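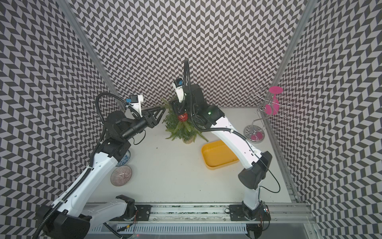

Notice to Residents of Flilton House

Residents are advised that the Common Room tree will be dressed in the usual manner before the December supper. The tree is to stand at the back of the table, near the wall. Ornaments not in use are to be kept in the yellow tray.

Red goes to the front. This was settled under the late Mrs Skakell and has not been reopened. 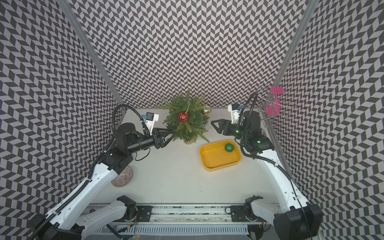 Eduardo Cabrera
Acting Secretary, Residents' Office

Further to the above, the Office has received 13 letters concerning the green ornament. It was found in the tray on the evening of the dressing, and again at breakfast, although the Secretary had hung it himself and entered the fact in the day book. A second entry was made at 2 in the morning, the Secretary being awake. The ornament was then on the tree. He sat with it for 30 minutes and recorded no change.

The green ornament belonged to Sebastian, formerly of the upper landing, who disliked having his things put where others could see them. His room has been relet. His mail is held at the Office and may be collected. 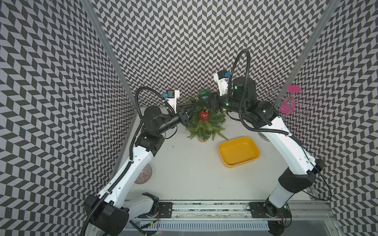

Schedule of Items Remaining on the Table

The fern in its small beige pot. The yellow tray, with one gold-coloured piece. The bowl with the blue flowers, from the upper landing. The wire stand for wine glasses, with its pink top, also from the upper landing.

Residents wishing to claim any item should write to the Office. Items unclaimed by April will stay where they are, the Secretary having tried the cupboard. 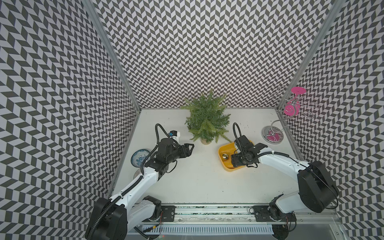 Rohani Majimbun wrote back under the door that same evening. Leave the bowl, she said, and leave the green one in the tray if that is where it wants to be. He never asked for the tree. He only came down for the supper, and he always sat at the end nearest the door.

The letter was entered in the day book and the schedule amended.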